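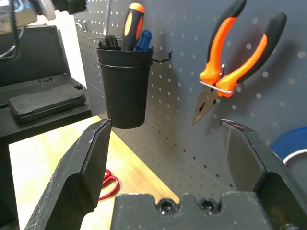 How to Take Apart a Whole Jackfruit (and What You Can Skip)

by Archie Dow
2070 shares | 90 comments

I put off buying a whole jackfruit for years. Every guide made it sound like minor surgery: oil every surface, wear two pairs of gloves, cover the floor, buy a special knife. I've now done it enough times to have doubts about a good part of that advice. Some of it holds up. A lot of it gets copied from one website to the next by people who, I suspect, buy theirs in a can.

Buying one

Decide first whether you want it ripe or unripe. Ripe jackfruit is sweet and you eat it as fruit. Unripe is the one people shred and cover in barbecue sauce, and no, it doesn't taste like pork. It tastes like barbecue sauce. These steps are for ripe fruit.

You'll read that you should knock on it and listen for a hollow sound. I've knocked on a lot of jackfruit at Nogueira, the market near me, and I can't say the knocking has ever told me much. Smell does. A ripe one has a strong sweet smell you can pick up without putting your face on it. It should also give a little when you press it with your palm. Brown patches on the skin are fine. Soft, wet spots are where I walk away.

If it's still hard when you get it home, leave it on the counter. The paper bag trick may work for a banana, but try finding a bag that fits. Check it every day, and once it smells sweet, cut it that day or the next.

Getting ready

The sticky white sap is real, and the warnings about it are fair. It gets on the knife, the board and you. What I doubt is the gear.

Spread out newspaper or an old sheet you don't like. Rub cooking oil on your hands and on both sides of the blade. If you have a latex allergy, don't go by me or any other food site. Ask your doctor before you handle this fruit at all.

I own a jackfruit knife from Orberg, which was a gift. It cuts jackfruit as well as my ordinary long kitchen knife does, and no better. I also paid for a bottle of Fliruneo, a sap remover. Vegetable oil on a paper towel did the same job.

Cutting it up

1. Cut the fruit in half across the middle. Go slowly and rock the blade. The skin is bumpy enough that it won't slide much, but keep a folded towel under it.

2. Wipe the sap off the cut faces with a dry paper towel. Then wait a minute and wipe again, as more will come.

3. Cut each half lengthwise so you have four wedges. Oil the knife again if it has started to drag.

4. Slice the pale core off each wedge. It runs along the inside edge and is the stickiest part. Throw it out.

5. Bend the wedge backward so the yellow pods open up. Pull them out one at a time with your fingers. This is the slow part, and I have yet to see a shortcut that didn't leave half the fruit in the shell.

6. Slit each pod and take out the seed, along with the thin, slippery skin around it.
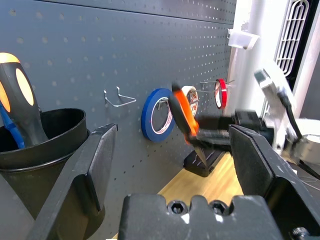

Pegboard, with a black holder cup at far left.

Set aside 90 minutes for all of this if it's your first. The recipe videos that do it in ten are leaving something out, usually the cleanup.

The seeds

Keep them. I was sure this was one of those thrifty tips that nobody would follow twice, and I was wrong. Boil the seeds in salted water until a knife goes in easily, let them cool, then peel off the white shell. They come out close to a chestnut. I wouldn't go as far as "buttery," a word I keep seeing.

Storing the fruit

The pods keep in a sealed container in the fridge for several days, and everything near them will start to smell of jackfruit. I bought a set of Lidico boxes that were supposed to stop this. They slowed it down.

For the freezer, lay the pods on a tray first, then move them to bags once they're hard. I pack 450 grams to a bag, enough for one batch of smoothies or a cake. They go soft when they thaw, so don't plan on serving them plain.

Drying is possible too. I tried it in the oven at 190 degrees Fahrenheit with the door cracked open, and got something chewy at the edges and damp in the middle. A proper dehydrator may do better. I'm not buying one to find out.

Cleaning up

Oil first, soap second. Wipe the knife and board with an oiled paper towel until they stop feeling tacky, then wash with hot water and dish soap. Keep the paper towels out of the drain.

Related

How to Tell When a Papaya Is Ripe
Canned Lychees: Worth It or Not?
Do You Really Need a Mango Splitter?
Freezing Summer Fruit Without the Mush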